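Small household habits for when your head is too full

I had a rough patch last December. Work was a lot, my mom was ill, and I lay awake most nights running through everything I hadn't done. I'm not a counselor and these tips won't replace one (I saw one, and I'm glad I did). They're just the things around the house that took some weight off.

Keep a worry pad in the kitchen drawer

Mine lives next to the can opener. When something starts going around and around in my head while I'm cooking, I write it down and shut the drawer. Once a week I read the whole lot with a cup of tea and tear out whatever has sorted itself out. Usually that's most of it!

Do one sink, not the whole kitchen

On a bad day, "clean the kitchen" is a mountain. So I fill the sink with hot water, put on one song, and stop when it ends. Sometimes I carry on, sometimes I go back to bed, and both are fine. My friend Renu does this with laundry and swears by folding towels only — she lets the shirts wait.

Park the phone

I charge mine in the hallway now, 13 steps from my bed (yes, I paced it out, in socks). I bought a cheap wind-up alarm clock so I'd have no excuse. The first week was awful and I kept reaching for a phone that wasn't there. By week three I was reading again, and falling asleep on the book.

Freeze the easy dinners

Soup, lentils, rice in flat bags. Write the name on the bag before you fill it, while it's dry, or the pen will skid all over the place. Low days are when I'm most likely to skip eating, and a bag of soup asks nothing of me except a pan. I keep a few in the door of the freezer where I'll see them first.

Clear one surface at bedtime

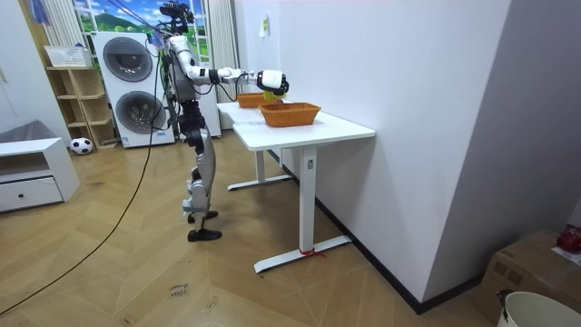
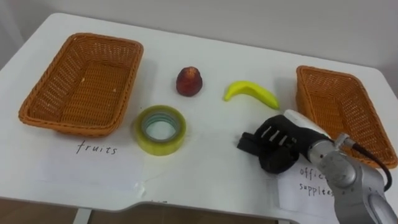

My worst hour used to be the one right before bed, when every pile in the living room seemed to be glaring at me. These days I pick one surface and leave the rest alone. Two woven baskets on a white table, like the ones here, would do nicely for it: one for things that belong in another room, one for things I have to deal with tomorrow. I don't sort any further than that at night. Keys and glasses go back where they live, mail goes in the tomorrow basket, and then the lamp goes off. If I miss a night I don't make up for it the next day — I just do that evening's surface and go to bed.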